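Gittins Paper Mill Open Day, 8 November 2023

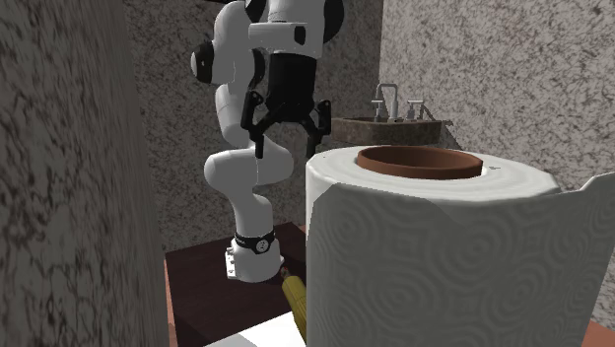

Paper towel roll in a rendered bathroom, with the sink behind.

Gittins opens its mill at Treslow to the public twice a year, once in January and once in the fall. I had missed the last two, so I booked early this time. Tickets are free but you need one, and the form on the website asks for your shoe size. They lend out steel-toe overshoes at the gate and the large sizes go quickly.

I drove up from Mosusau, a little over an hour with one stop. The parking lot for visitors is on the far side of the river from the mill, and you walk back over a footbridge. The signs for it start too late. If you reach the rail crossing you have gone past the entrance.

We were put into groups of 22 and given a hard hat, ear plugs and a radio receiver with one earpiece. You need the receiver. Inside the machine hall you can't hear a person standing next to you, and the guide talks to the whole group through it. Mine cut out near the dryer and I had to swap it at the end of the first section.

The tour goes in the same order as the paper. It starts outside in the yard, where the pulp arrives in bales on flatbed trucks. Gittins does not make its own pulp any more. The old digester building is still standing, but it has been empty for years and is used to store pallets. The bales look like stacks of thick blotting paper tied with wire. A sample was passed around and it tears easily along one direction and hardly at all along the other.

From the yard you go up a flight of metal stairs to the pulper, a tank with a rotor at the bottom. Bales go in whole, after the wire comes off, and water does most of the work. We watched one batch go in through a window in the side wall. The mix that leaves the pulper is nearly all water. I had read this before but it still surprised me how thin it was when the guide opened a sampling tap and filled a jar. It looked like skim milk.

The mill has one tissue machine. It was installed secondhand from another site and rebuilt over a winter. The sheet forms on a moving wire mesh, gets pressed against a felt, and then sticks to a single large steam-heated drum. A blade scrapes it off the other side. That scraping is what makes the fine wrinkles in tissue and towel paper, and the guide spent a long time on it. The blades wear out and are changed several times a shift. Old ones were laid out on a bench for us to look at, with the edges taped over.

It is hot next to the drum. Leave your coat in the lockers at the gate. I carried mine for two hours and regretted it.

At the end of the machine the paper is wound onto parent reels. The one being wound while we stood there had a tag on it reading 3921, which is the reel number for the year and not a weight, although half the group wrote it down as a weight. The reels are moved by overhead crane to a storage bay and wait there until the converting side needs them.

Converting is in a separate building across a covered walkway, and for me it was the best part of the visit. Two or three reels are unwound together, embossed, glued in layers, perforated and rewound onto cardboard cores. The result is a long log of kitchen towel, and a round saw slices the log into rolls. The cores are made in the same building from strips of brown board wound in a spiral, with glue between the layers. The core machine is small and old and makes a squeaking noise that comes through the ear plugs.

Most of what they convert is for the catering and office trade and is sold under the Sivent name. The washroom rolls for large dispensers are much bigger than the household ones. A household line is made two days a week. We were told the household rolls are harder to get right, as customers want them soft and also want them to hold together when wet. The strength comes from a resin added before the sheet is formed. There was a small test bench where you could pull strips apart, dry and then dampened, and read the force off a dial. There was a line for it all afternoon.

Water got its own stop on the tour. The mill takes its water from the river, cleans it, uses it several times over and puts it back after treatment. The treatment ponds are behind the converting building and smell a little, less than I expected. Someone asked about the foam on the river last spring and was told that it came from farther upstream. The readings are posted on a board by the gate and I did stop to look at them on the way out, but they are hard to follow without the limits printed next to them.

Lunch was in the canteen. Soup, rolls, a hot dish and a tray of fruit, all paid for by the company. The coffee was weak. On the wall there is a row of old photographs of the site, including the flood, with the water up to the windowsills of the office. I would have liked more on the history. The small display on the rag trade, from before the mill switched to wood pulp, had been put in a corridor and most people walked straight by it.

A few practical points for anyone going in January:

The full tour takes up to three hours, nearly all of it on foot and with four flights of stairs. There is an elevator in the converting building only.

Children under 12 can't go into the machine hall. They can do the canteen, the display and the yard.

Photos are allowed in the yard and the canteen. Phones go in the lockers for the rest.

The number 853 bus stops at the mill gate, but the last one back leaves before the final tour finishes. Take a morning slot if you are coming by bus.

The shop by the gate sells seconds by the case. They are rolls with off-center cores or uneven embossing and they work fine. I bought one case and it took up the whole back seat. Card only, no cash.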